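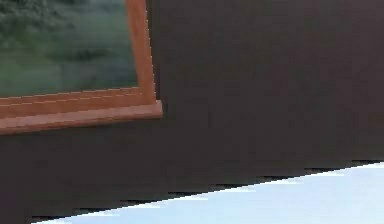 Simulated wall with a framed landscape. The chore here is dusting the bottom ledge.

Can a robot dust a picture frame yet? In simulation, sometimes. On a real wall I would still use a cloth. If you want to try it yourself, set the task up like this.

1. Start with the frame, without the arm. Ours has a wide bottom rail with a ledge that sticks out. Dust settles there, so make the ledge the target.

2. Set a force limit. We use 2 newtons. Hajar Berrada tried 8 and the frame swung on its hook every time.

3. Measure the tilt before each run. A path planned for a level frame will miss one end of the ledge — the painting hangs slightly crooked in our scene, and we left it that way.

4. Wipe in one direction and lift at the corner. Going back over it pushes dust onto the wall.

5. Run it 800 times with small changes in tilt and height. Count a run as passed only if the canvas was never touched.

Our last batch passed almost 97 percent. Before you move to hardware, hang a cheap print and repeat step 2 with the real arm. Glass and loose nails are not covered on this page.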